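The Second Life of Floral Wallpaper

For most of my adult life I thought of flowered wallpaper as something you removed. You bought the house, you rented the steamer, and you spent a long weekend scraping somebody's roses into a trash bag. I did it twice, in two different houses, and I was proud of myself both times. So it's a little embarrassing to admit how much of this summer I have spent driving from town to town looking at the stuff, asking strangers if I could see their back bedrooms, and coming home with sample rolls sliding around on the passenger seat.

It began in May, in Bretham, where I had gone to write about something else entirely (a bridge, if you must know). I stayed in a boarding house on the main street with a dining room papered in pale green and pink sprigs, faded almost to nothing on the wall across from the windows and still bright as candy behind the china cabinet. Over three breakfasts I couldn't stop looking at it. The pattern never quite did what I thought it would. I'd find a bud, follow the stem, lose it behind a picture rail and pick it up again over the sideboard.

The owner let me peel back a loose corner by the door. Underneath were 4 layers, each one a flower: a cabbage rose, then a brown-and-gold thing like a chrysanthemum, then violets, then a scrap of blue too small to name. I wanted to see every other wall in town.

Small flowers are the ones coming back first. The giant tropical leaves that filled so many restaurant bathrooms are still around, but what people are putting up at home now is quiet: little sprays on a soft ground, lots of empty space, colors that look as if they've already had ten years of sun. People in the trade call this kind of scattered design a tossed pattern, and it is wonderfully forgiving. A stripe will tell on every crooked wall in an old house. A tossed sprig just wanders along and lets the corners be as bad as they like.

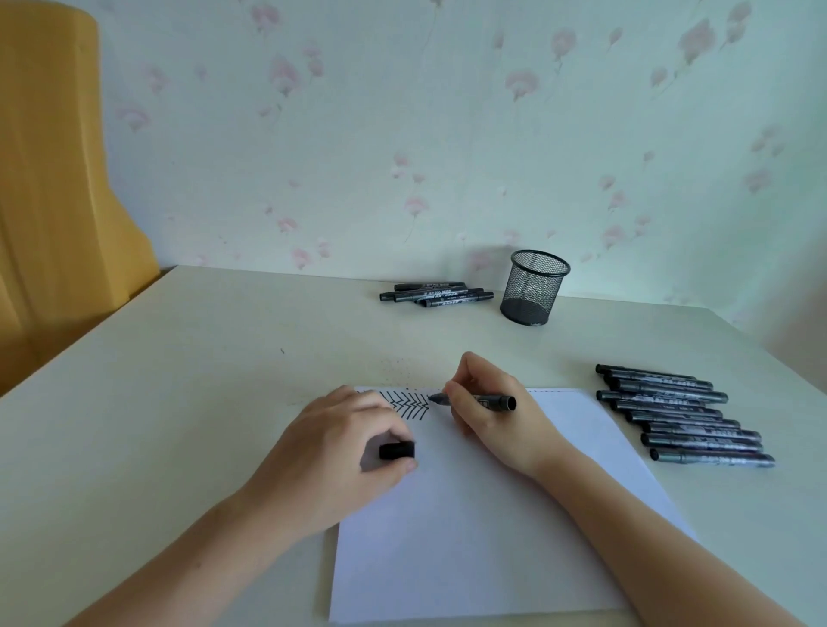

Bretham has plenty of bad corners. So does Draltton, forty minutes up the river, where Nundico has its print shop in the back half of an old shoe factory. Nundico makes wallpaper the slow way for about half of its orders, with rollers cut for each color, and digitally for the rest. I had expected the people there to be snobs about the digital side and they weren't at all. A digital press lets them print a single roll to patch a hallway where a pipe burst, and that kind of job used to mean telling a customer to start over.

The rollers are the thing to see, though! They hang on racks along the north wall, 71 of them, with the raised parts of the pattern standing up in felt and brass. One carries nothing but stems. Another has only the dark sides of petals. You look at a single roller and it makes no sense, just commas and hooks, and then the paper comes through the machine and picks up green, then pink, then a darker pink, and there's a rose. I watched the same rose arrive for most of an afternoon and missed lunch.

Getting a faded look is harder than getting a bright one. A flat, weak pink reads as cheap from across the room. The printers mix a bit of the background color into every ink so that the flower seems to sink into the paper, and they leave out the hard outline. Pale grounds are fussy too. Mint can turn to toothpaste under a cool bulb, and the color mixer there keeps a lamp with three switches on her bench so she can check each batch in morning light, evening light and what she calls kitchen light. If you take home a sample, tape it up and leave it for a week. Look at it when you're tired. Look at it on a rainy day with the lamps on.

Then there's the matter of the repeat, the distance before a pattern starts again. I had never given it one second of thought. On a short repeat you notice the same flower over and over, and once your eye has caught the grid it won't let go. Longer ones cost more and waste more paper at the top of each strip, but the wall stays loose and easy. My own advice, after a summer of this, is to buy the longer repeat and paper a smaller room.

Small rooms are where this kind of paper shines anyway. The best I saw all summer was in Bogale, a little place with one stoplight, in a house where the pantry had been papered floor to ceiling in honeysuckle. Shelves of beans and peaches, and honeysuckle behind every jar. The couple who own it did it themselves over two evenings. It cost them 400 dollars, paste and brushes included, and they prop the door open when company comes.

Work corners are another good spot, and one I'd never have thought of. So many of us ended up with a table shoved against a spare wall these past couple of years, staring at plain paint all day. A few sprigs at eye level give you somewhere to rest between phone calls. Keep the tabletop pale and the paper can do the talking.

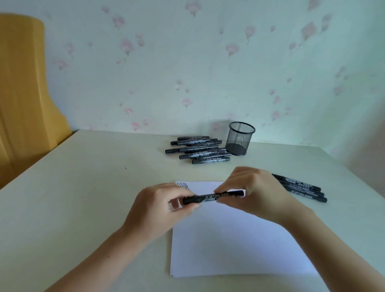

Black markers on a cream desk, against a wall of pink and white buds.

If you're tempted to try it, begin with the prep, dull as it is. Wash the wall, fill the dents, sand the filler, and put on a coat of primer made for wallpaper. Skipping the primer is how people end up with the steamer and the lost weekend later on. Hang your first strip to a plumb line and never to the corner of the room. Buy one roll more than the calculator says, check that the batch numbers match, and put the extra away somewhere dry with the label still on it.

Paste-the-wall papers are kinder to beginners than the old kind you soak and fold. The strip goes up dry, it slides a little while you line up the pattern, and when the day comes it should peel off in long pieces. I put up my first wall in July, in the upstairs hall, with a sprigged paper from the Nundico seconds bin. One seam is off by the width of a leaf. I know precisely where it is and I visit it often.

The boarding house in Bretham, meanwhile, is having its dining room copied. The shop in Draltton has taken a tracing from behind the china cabinet, where the pinks are strongest, and the owner has to choose between the color it was and the color it has become. She showed me both proofs, side by side on the breakfast table. I voted for faded. She is leaning toward bright, and wants to see them both again in October when the sun is lower.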